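Lists > Plevimlow Allotments and Gardens > Kitchen and Preserves > Thread

This site uses cookies to remember your list settings. Accept | Manage

Subject: Re: Quinces, and what to do with too many of them
From: Chun-yin Siu
Date: December 2022

Dear all,

Thank you to everyone who wrote back about the quinces, and particularly to whoever left the bag of jars on my step without a note (I have my suspicions, and you shall have a jar of something in return). I meant to answer weeks ago but the evenings have run away with me, so please forgive a long one now.

Fang wrote:

> I've got a whole crate off the old tree by the lane and they're
> like bullets. Do you peel them first? My gran never did, but
> her jelly was always a bit cloudy and I wonder if that was why.
> Also is it worth waiting until they go yellow all over? Last
> time I waited and half of them went brown in the middle.

Fang, your gran was quite right not to peel them! There is a great deal of flavour in the skin, and the pectin is mostly in the skins and cores, so for jelly I just rub the fluff off under the tap with an old flannel, chop them up roughly with everything left in, cover with water and let them simmer until they give way under a spoon. The cloudiness will be from squeezing the bag. I know how tempting it is when it's dripping so slowly, but do leave it alone overnight and go to bed.

As for the colour, I pick when they are mostly yellow and smell strong enough to notice as you walk past. Ours came down in September this year, which is early for us, and I kept them on newspaper in the back bedroom, not touching one another. I still lost a few to browning. You can cut that out and use the rest if it hasn't spread far.

For the paste I do peel, or at least I push everything through a sieve afterwards, which comes to the same thing. Weigh the pulp and use the same weight of sugar, then stir and stir – long sleeves, please, as it spits dreadfully. My last batch took 2 hours before the spoon left a clean path along the bottom, and it filled 14 little tins. I dry it in the oven on the lowest setting with the door open a crack.

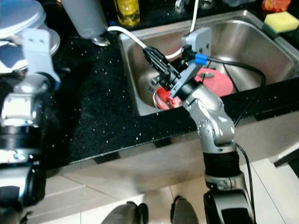
Filed under: Kitchen and Preserves

A word on the washing up, as Venance asked me about it at the seed swap. Don't scrub a sugary pan. Fill it with hot water, put the lid on and leave it in the sink while you have your tea, and nearly all of it will lift off by itself. If there's a burnt patch, simmer a little bicarbonate of soda in it and try again. Jelly bags want rinsing straight away, though, and no soap powder, or next year's jelly will taste of it.

I have a few spare lids if anybody is short, and I'd dearly love a recipe for quince pickle that isn't too sharp. My sister's is lovely but she won't part with it.

Warmest wishes to you all,
Chun-yin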